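December, late, kettle on

Home by seven and my thumbs still feel like they're holding the grips. What a day! I did 11 clean throws at the console this afternoon and I want to write it down before I lose the feel of it.

Mwajuma Rweyemamu had me on needle work only. No running stitches, no fancy stuff, just drive the needle, pull through, wrap, tie, cut, start over, every one recorded from start to finish. She wants 50 from me by the end of the month and she's got nearly 3,000 from everybody together at Losden. The Hasora model learns from all of it, the hands and the pictures both, so if I dither over the pad then the robot learns to dither. I find that funny and a bit terrifying. Last week it picked up my habit of tapping the pad before I go in. I didn't know I had that habit!

Morning was bad. I kept snagging the tail on the left driver, and I was over-rotating my wrist so the needle came out too shallow. Threw away six in a row. Mwajuma said keep the clutch in longer and reset my hands more often, even if it feels slow, and after lunch I tried it and something just let go in my shoulders. The wraps started falling onto the tip by themselves (well, not by themselves, but it felt like it). I was talking out loud to the thing by the end — "come on, around, around, there" — and Rugemalira at the next console was laughing at me.

We argued over whether to keep the messy ones. I say keep the ones where you get in a tangle and work your way out, because the robot is going to get in tangles too. She says only if they're tagged. Fair. I'll tag mine tomorrow.

Saved one view from the wrist camera because I love how enormous everything looks from down there:
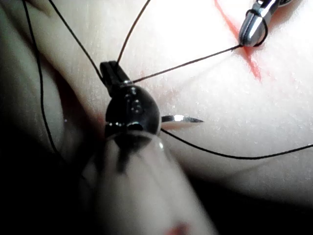 Loop on the silver tip, needle at the black joint, and thread going every which way.

130 grams lighter grips are supposed to come from Felarwood in the new year, and I can't wait. My wrists can't either.

Tomorrow: start with the left hand leading, ten minutes of plain wraps before I record anything, and ask Mwajuma if I can watch the model try one on its own. I really, really want to see it tie a knot the way I do.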